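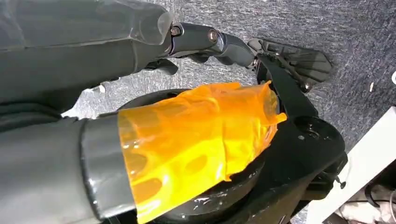

Materials and Assembly Basics
Handout 928 — Tapes, wraps, screws
Grandar Technical School, Bragança site
Updated Mar 4, 2024

Bring to the bench session. Old version had the overlap drawing upside down, throw it out.

Covers: film tape on round parts, what wrinkles tell you, light through layers, loose ends, screws and bolts near a wrap. Glue lines are next unit. Heat shrink in May.

1. Tape is two things

Backing + adhesive. Most people ask for a tape by color and that gets you into trouble. Amber film, clear film, silver film, all sold with different adhesives. Same backing, different glue, different job.

Backing decides: stretch, tear, how it takes a curve, how much heat before it goes brittle or soft.
Adhesive decides: grip, creep, what is left behind when you peel.

Families we use in the shop:

Paper (masking). Tears by hand, stretches a little, follows gentle curves. Leave it too long and it comes off in crumbs.
Vinyl. Stretches a lot. Very good on round things. Do not pull hard at the end of the wrap or it creeps back and leaves a sticky edge.
Cloth. Strong, thick, leaves steps. Ugly on small diameters.
Polyester film. Smooth, strong, little stretch.
Polyimide film. Usually amber and see-through. Handles heat far better than the others in the drawer. Hardly stretches. Insulates well.
Foil. Takes a crease and keeps it.

Amber color by itself does not prove polyimide. Other films get dyed. Read the core or the data sheet. If the core is gone and there is no label, the roll goes in the practice bin, never on a job.

Write down: product, lot if there is one, width, date opened. Pencil on the inside of the core is fine.

2. Why flat film fights a round part

Straight cylinder, tape square to the axis: goes on flat. A cylinder unrolls to a flat sheet so the film is happy.

Trouble starts at:
— a step up or down in diameter
— a rounded rim
— a cone
— the open end of the part, if the tape is wider than what it has to sit on

At a step the two edges of the tape want different lengths. Vinyl stretches and hides it. Film can't, so the extra length has to go somewhere and it goes up, into a pucker. Press the pucker down and it turns up beside your thumb. Keep pressing and you get a fold with a sharp crease, and a sharp crease is where film tears later.

Fixes, cheapest first: narrower tape; short pieces; cut darts; change the tape. A lot of people go straight to the last one. Try narrower first.

Spiral wrap: half overlap means every spot gets two layers. Keep the angle the same all the way. If the angle drifts the overlap drifts with it and you get thin spots on one side. Mark the part with pencil ticks before you start, it takes a minute.

3. Surface prep

Wipe with alcohol, lint-free wipe, one direction, fold the wipe, wipe again. Let it dry. Fingers off after that.

Powder, plaster dust and sanding dust all stop adhesive. So does hand cream. Last group lost most of a morning to hand cream.

Gloss painted parts: tape grips fine. Matte and textured parts: less contact, because the adhesive only touches the high spots. Press harder and use a longer overlap. If a sample is allowed you can smooth a hidden patch with 200 grit, wipe, and try again. Never sand a finished part without asking.

Rubber and soft plastics: test piece first, wait a day.

4. Reading a wrap by eye

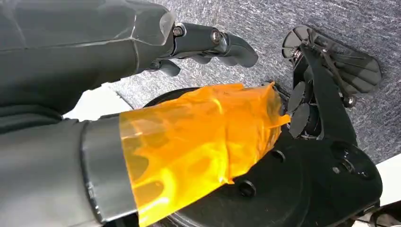

Look at a wrap against the light before you touch it. See-through film does half of the inspection for you, since each extra layer darkens the color. One layer passes a lot of light, folds and stacked layers pass less. The crinkled amber film over the end of the gray cylinder is a good one to practise on: bright yellow-orange where light gets through, deeper orange down in the folds. Follow the wrinkles along its length and then out to the far edge, where it is gathered loosely and has a few ragged flaps. The metallic band gives you a clean line to judge the rest against. On your own sheet draw the outline first, then shade the deep areas, then mark flaps with an F.

Words to use on the sheet, same word for the same thing please:

Wrinkle — film lifted in a line, no crease.
Crease — film folded on itself, sharp line.
Pucker — short wrinkle starting from an edge.
Bubble — closed pocket, film lifted all the way round.
Flap — end or edge not stuck down.
Step — you can see or feel where a layer starts.
Bridge — film spans a corner and does not touch the bottom of it.

Bubble versus bridge gets mixed up every term. A bubble is on a surface that could have been covered flat. A bridge is over a corner. Push with a soft stick: the bubble moves, the bridge springs back.

Is a messy wrap a bad wrap? Depends what it is for. Keeping dust out of a joint, holding a loose cover for a short while, protecting a finish: wrinkles may be fine. Insulation or a close fit: wrinkles are a problem, air pockets too, and uneven thickness changes the fit. So first line on the sheet is always PURPOSE. If you don't know the purpose write "unknown" and describe only. Don't guess, graders mark guesses down.

5. Loose ends

Finish on the side away from rubbing. Cut the end, don't tear it. Film tears leave a ragged edge, and a small nick runs across the whole width once it gets started.

Round the corners of the last piece with scissors. Square corners lift.

Last half turn with no pull at all, just lay it down and rub. Pull stays in the film and works on the end until it lets go. This is the commonest fault in the whole unit and most of you will do it anyway.

Flap already there? Clean scissors, trim back to where the film is still stuck, one short patch over the edge. Do not fold a dirty flap down and hope.

6. Screws and bolts near a wrap

Keep heads clear. If someone needs a driver in there later, your tape will get stabbed, then peeled, then left hanging. Leave enough room for the tool as well as the head, a socket is wider than the bolt.

Dark part with dark screws: shine a lamp from low on one side. Heads throw a shadow and holes go black. Straight-on light flattens everything and you will miss one.

Recessed hole: don't tape over without marking it. A small pencil cross on the film is enough. Ask whether the hole is a vent before covering anything.

Screw sticking out: could be meant to, could be an adjuster. Note it and ask. No tightening on someone else's assembly. Really.

Scuffs and white marks on black surfaces: record position, then say "scuff or residue" until you have wiped it. Residue wipes off or smears, a scuff stays. Wipe only with permision.

7. Bench exercise

Work in pairs. Tube length 200 mm, one end plain and one end with a step. Tubes are in the Idaton crate under the window, tape in the Taltel drawer, second one down.

Clean the tube.
Pencil ticks for a half overlap.
Wrap the plain end in film. Light pull, even angle.
Wrap the stepped end with the same film and the same width. It will pucker, leave it.
Hold both up to the lamp, draw what you see.
Strip the stepped end, redo with narrow pieces.
Draw again, next to the first drawing.
Peel everything, look for adhesive left on the tube, note where.

Peel low and slow, folded back along the tube. Peeling straight up lifts paint.

Knives: cut away from the hand holding the tube, blade in when you put it down. Film edges can cut skin too, specially a fresh cut edge.

Hand in: both drawings, one paragraph on what changed, the tape details from section 1. Names on the back. A page is plenty.

8. Things to look up

Thermal class of a tape, and why it is lower than what the film alone can take.
Silicone adhesive versus acrylic, which one paint hates.
Unwind noise and static. Matters near electronics, we only touch on it.
Creep. Hang a weight from a strip and look at it next session.

Test covers sections 2, 4 and 5. Section 6 is for the practical check. Darts on cones are not on the test this time but they are comming back in May with heat shrink, so keep the sheet.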